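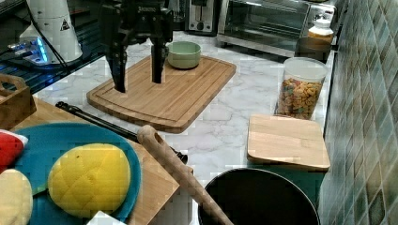 Pasivine Board Oil
Food-safe oil for chopping boards, wooden spoons, salad bowls and worktops
300 ml bottle or 600 ml refill tin

Hello, and thanks for stopping by. I'm Moataz El-Sayed and I make Pasivine in a unit behind the old bakery in Zendmont, with a heated pan, a lot of funnels and a label printer I've fallen out with more than once. I started selling it at the Saturday market and the regulars kept asking for a page they could send to their sisters, so I've finally written one.

What's in it

Food-grade mineral oil and beeswax. The wax is there in a small amount, enough to leave the wood feeling silky but still thin enough to pour. No scent, no colour, no nut oils. I get asked about olive oil nearly every week and my answer is always to keep it for your dinner, as it goes off in the wood after a while and you'll smell it every time you cut a peach.

How to use it

Wash your board and stand it up overnight. It needs to be properly dry, and bamboo can feel dry on top well before it is, so be patient with it. Shake the bottle, pour a puddle the size of a biscuit in the middle and push it about with an old cotton T-shirt. Do the ends and sides too! The ends drink more than anywhere else. Leave it for a few hours, wipe off whatever hasn't gone in, and that's you done.

A brand new board will want three coats, a day apart. After that I do mine once a month, or whenever water stops beading on it.

If your board has a groove round the edge, run a cotton bud along it afterwards. Oil likes to sit in there and go tacky, and then it collects crumbs, and then you're at it with a cocktail stick on a Sunday evening like I was.

Which size

The 300 ml bottle has the flip cap and suits most homes. The 600 ml tin is a refill with a plain screw lid, so it's a bit of a glugger — fine if you already have a bottle to decant into, messy if you don't. People with wooden worktops should go straight for the tin.

There's also the Samir set, named after my uncle, who taught me to oil a rolling pin before I was tall enough to use one. You get a bottle, a refill tin, two cotton cloths and a little block of harder wax for dry patches, all in a cardboard box, for £34.

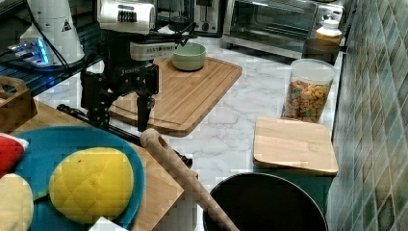
Zendmont, 2020-12-03

A few bits of news while I've got the kettle on. The new batch is bottled and it's slightly thicker than the July one. I put a touch more wax in for the winter, and if your kitchen is chilly you may find it goes cloudy. Nothing is wrong with it. Stand the bottle in a mug of warm water for a few minutes, shake it and carry on.

The flip caps have changed as well. The old supplier stopped making the ones I liked, so these are black and a bit stiffer, and they don't fit the old bottles (I did try, and ruined a jumper). If you've got an old bottle with a cracked cap, drop me a line with your next order and I'll put one of my last few old ones in the parcel.

Christmas post is already slow. I pack every weekday morning and walk it all down to the post office before lunch, but once it's over the counter I'm as much in the dark as you are. Please order early if it's a present. Collection from the unit is still possible, just ring the bell and stand back by the gate and I'll bring it out to you.

Stalow Hardware have started stocking the bottles too, on the shelf by the paintbrushes. They don't carry the tins or the Samir set yet — I'm working on them.
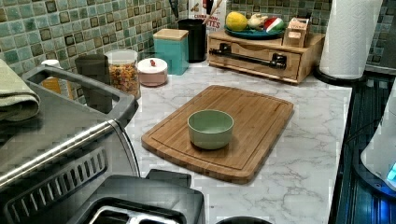
I've also had several emails asking whether the oil can go on stone worktops. Please don't. It's made for wood and bamboo, and on stone it can leave a mark that's a pain to shift. Put newspaper down before you start, or do what I do and oil everything over the sink.

Other things people ask

Can I use it on knife handles? Yes, if they're bare wood. Varnished ones won't take it.

My board smells of onion, will this help? Not by itself. Rub it with coarse salt and half a lemon, rinse, let it dry, then oil it.

Is it vegan? Sorry, no, because of the beeswax. I've tried a version with a plant wax and it went grainy, but I haven't given up.

Can the board go in the dishwasher afterwards? No! Please, no. Warm soapy water, a quick rinse and stand it on its edge.

How long does it keep? I've used a bottle that had sat at the back of my cupboard for two years and it was fine. Keep the lid on and keep it out of direct sun.

What do I do with the cloth? Pop it in a jar with a lid and use it again next month. It gets better as it goes, and you'll need less oil each time.

Postage and returns

Bottles go second class, tins and sets go by parcel post. If something arrives leaking, send me a photo and I'll post another one out, no need to return the sticky one. Unopened bottles can come back within 34 days. I know that's an odd number, but I typed it wrong on the first leaflets and it stuck.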